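We use cookies to remember your settings and to count visits. By continuing to browse Gimurance you accept this. Accept / Manage choices

Two-arm policy looks great on average and terrible when I watch it. Which number do I report?

Inès Huet

I'm writing up a small study on two-arm handling of things with cords attached. The task is to pick up a power strip by both ends, raise it and hold it level. We trained on 68 teleoperated demonstrations and then tested from 10 starting poses marked on the table.

My problem is the scoring. If I count a success as "strip ends up between the two grippers," the policy does very well. If I count it as "strip is off the table and level," it gets 6 out of 10. My coauthor and I each scored the videos separately and disagreed on several of them, mostly over whether the thing was up or just being held very firmly where it already was. We have argued about this for most of November and have started using the word "daylight" as a technical term.

I also tried taking out the wrist camera input and running on the head camera alone. Under the loose rule that made no difference. Under the strict rule it was worse, but I'm not sure I believe it with so few poses. My advisor would like one number. Is there a standard way to do this, or does everybody just pick the rule they like and look confident?

gantry_mouse

Everybody picks the rule they like and looks confident.

More seriously, run more trials. Ten is a warm-up. Also, have you tried a bigger model? We had something similar with a drawer and a bigger model fixed it, or at least it failed faster so we could go home.

Bohdan Hutsuliak

Please don't start with a bigger model. You have a measuring problem, and a bigger model will give you the same argument with a larger electric bill.

Your two rules measure two different stages, so report both. Write down the stages before you look at another video: first gripper closed on an end, second gripper closed on the other end, strip clear of the table, strip level for a count you choose in advance. Each rollout gets the furthest stage it reached. Then your advisor can have one number (the last stage) and your readers can see where things fell apart. I spent a year on the Jurnemum project reporting a single success rate, and when I finally broke it into stages I found that nearly all our failures were in one boring step I had never once mentioned in the paper. The reviewers were kinder about it than I deserved.

For the disagreement between you and your coauthor, don't settle it by talking. Whoever has more stamina wins, and in my experience that's the person with fewer classes to teach. Score everything separately, publish how often you agreed at each stage, and for "clear of the table" stop using your eyes at all. Both arms know where their wrists are. Take the height from the joint readings, subtract the height at the moment of grasp, and set a threshold. A tilt number comes out of the same readings for free, provided the strip isn't slipping in the fingers. Check that part on video.

On the cameras, I'd expect your result to be real, though ten poses won't prove it. Run both versions from the same poses, in shuffled order, several times each, and compare them pose by pose. Don't do all of one version in the morning and all of the other after lunch. I have done this, and what I measured was mostly the window blinds.

We do nearly the same task on our bench, with the logging done in Vereditz:
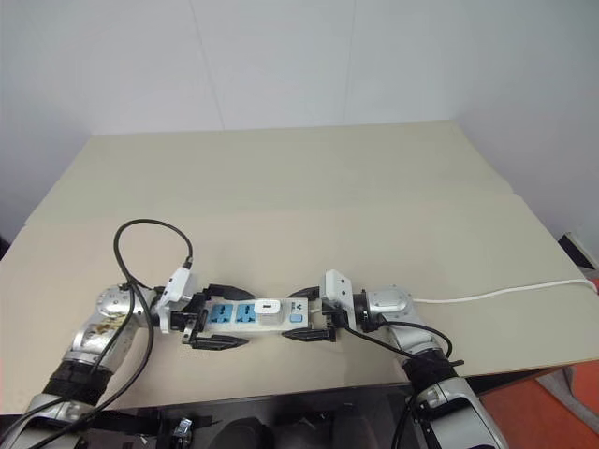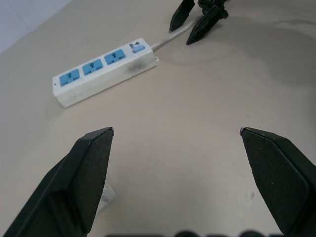
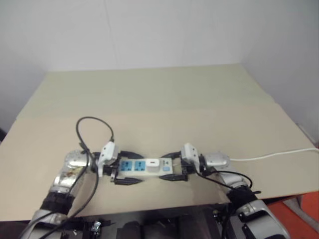 Scoring from the head camera is what got us into the same hole you're in. It's a good view for one question, whether both ends are held, and a poor one for height. In the first view a gripper has each end and the strip could be on the board or just over it, and I wouldn't bet lunch either way. The wrist camera (the middle one) is no help with height either, but look at what it does give you: its own fingers are open with bare table between them, and the other gripper has its fingers on either side of the cord. I'd want "fingers around the cord" as its own entry in your failure list, apart from "missed the strip." They look alike in a success rate and they need different fixes. Also, a white strip on a beige board against a pale wall is not a generous setup for any vision model, so if you can spare a session, change the tabletop and rerun a few poses. Ours leaned on the blue sockets far more than I'd have guessed.

Inès Huet

Thanks, this is very useful. The joint readings are already in our logs, where I have been ignoring them for months. One follow-up for Bohdan: how did you pick the height threshold? My coauthor is proposing the Levchenko rule from an older lab report, and I suspect he likes it mainly for how many of our rollouts it lets through.

Bohdan Hutsuliak

Hold the strip still in both grippers, record for a minute, see how much the height wobbles, and set the threshold well above that. Do it before he gets to see the scores.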